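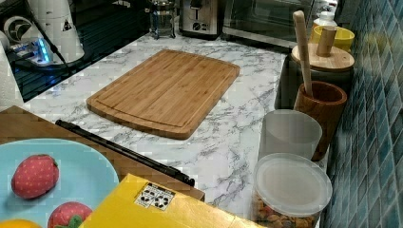

Figure 1. The counter layout used for our planner tests, with the cutting board in the middle.

Course project report, February 14, 2025

Our project, which we ended up calling Tralden, is a small piece of planning software for moving fruit from a plate to a cutting board. We started out wanting to do a whole kitchen routine (we were very hopeful in the first week!), and our instructors kindly talked us down to one task that we could measure properly.

The planner takes the estimated pose of the board and of each piece of fruit, then searches for a path that keeps the arm away from the containers beside the tiled wall. Every change we pushed was built and tested by Jenkins, replaying 200 saved layouts before anyone was allowed to try it on the arm. 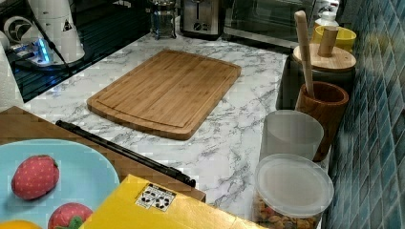
The replays were slow at first, and we spent a good while finding out why — the collision checker was rebuilding its map of the counter at every step. Once we stored the map between steps, the median planning time fell from 817 to 60 milliseconds, and we were all very happy that afternoon. The board's pose was the other sore spot. Pale marble with gray veins gave our edge detector plenty of false lines, so we now fit a rounded rectangle to the board's color first and look at edges second.

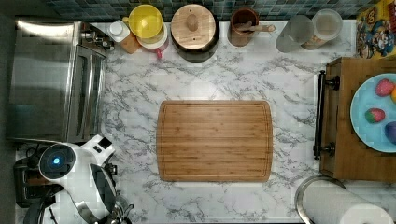 Remaining work

We logged some 3,682 planner calls and have only sorted the failures by hand so far. By May we would like to have that done by script and to try the planner with the board turned to steeper angles.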